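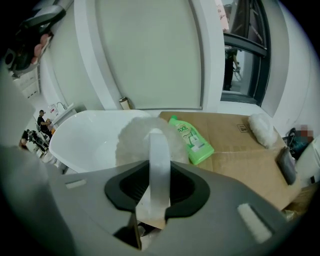 Duster, cleaning liquid and the flattened box by the sink

Well, the great washroom clear-out has begun, and I can report that I now know far more about dust than I ever wanted to. If you read the last newsletter you'll remember I promised to get the little room at the back of Garneck House into a fit state before January, when the hall bookings start up again. I said it would take me an afternoon. It has taken me three so far and I've still got the skirting boards to do.

First, the flat cardboard trick, which I'm going to go on about because it has changed my life (my cleaning life, anyway). I open out a big box, squash it flat and lay it next to wherever I'm working, and everything goes on that. Bottles, cloths, the lot. Drips go on the cardboard, fluff goes on the cardboard, and when I've finished it goes out with the recycling. I used to put an old towel down and then have a filthy towel to wash at the end of it, which seems daft now. Our boxes come from the Zornell delivery and they're a good thick sort, so please don't tear them up if you see them stacked behind the stage!

The fluffy white duster is the other thing I'd recommend. I was always a damp cloth person and thought dusters just moved the stuff about, and a cheap one does, but a properly fluffy head gets hold of it and hangs on. I go over everything dry first, top to bottom - door frame, window ledge, top of the pipes - before any liquid comes out at all. If you wet dust it turns to a sort of grey paste and you'll be there until teatime. Ask me how I know. Shake the duster outside every few minutes, and do check which way the wind is blowing.

Then the sink. I'm not one for lots of products and I'd been buying a different spray for every surface like a mug, so this time I stuck to the green bottle, the one with AXE on the label, and saw how far I'd get. A small squirt on a wet cloth, round the bowl, under the rim, round the plughole with an old toothbrush, then rinse. Round the back of the taps is the bit everybody misses (me included, for years by the look of it). I leave the bowl to last because it's what I rinse my cloths in, and there's no sense in doing it twice.

The door took longer than I expected. It's got one of those recessed panels with rounded corners, and dirt loves a rounded corner. A cloth wrapped over one finger is the only way I've found of getting right into it. The white frame round it wanted a good wipe as well, especially at hand height, where we all push it open with our elbows and our coffee cups and goodness knows what else.

The window I've only done on the inside. I'll do the outside when it's a bit milder, so if you prop your bike up out there, I may be asking you to move it along one morning. I did find that the dark frames show every speck, so they get the duster once a week now while the kettle boils.

A few people have asked what we spend on all this. Not a lot! The Grutus fund gave us 33 pounds for cleaning bits in the autumn and I have 25 of it left, which I'd like to put towards new mop heads and a decent bucket, one with a spout. The last bucket had a handle that pinched and I won't be sorry to see the back of it.

Next on my list is the Zeng cupboard, which is mainly cables and bags and things people put down "just for a minute". If you have left anything in there, please come and fetch it before I get that far. I'm not throwing anything out without asking, but it will all be going in one big box by the door and you'll have to rummage.

And if anybody has a good way of getting old sticky tape off gloss paint, do please write in or catch me at the tea hatch. I've tried warm water and I've tried a fingernail, and the tape is winning.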